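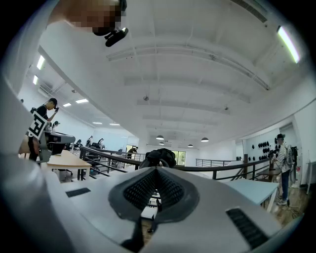
An open-plan room with a white ceiling and a black metal railing.

Open plan

Open plan is a way of laying out a building so that large shared rooms take the place of smaller enclosed ones. The term is used for homes, schools, libraries and offices, and covers everything from a kitchen joined to a dining room to a whole floor with hardly a wall on it.

Origins

Big undivided rooms are very old. The medieval hall served for eating, sleeping and settling disputes, often under a single splendid roof, and weaving sheds and drawing offices later needed wide floors for practical reasons. Iron and steel frames made the greatest difference. Once columns carried the load, inner walls could go almost anywhere, or be left out, and architects took up this freedom with delight.

The Skondthorpe mill

A lively example of reuse is the former Moreira mill at Skondthorpe, converted by the architect Vilmos Dudás. He removed the later brick partitions but kept all 12 cast-iron columns on the main floor, which now holds desks for 107 people. The old hoist beam survives too, and on a bright May morning the light reaches right across the boards - a wonderful thing to see in a building once known for its gloom.

Sound and light

Daylight travels further in an open room, and so does noise. Hard floors and bare ceilings reflect speech, while carpet, curtains and full bookshelves soak some of it up. Screens help most when they are tall enough to block the straight path between a speaker and a listener. At Skondthorpe, 167 felt panels were hung between the beams after the first winter, and three small rooms were added for telephone calls.

In the home

Joining the kitchen to the living room lets people cook and talk together, though smells spread just as freely. Many households keep a sliding door or a half-height wall as a compromise - sometimes called "broken plan".

See also: Great hall, Loft conversion, Partition wall, Room acoustics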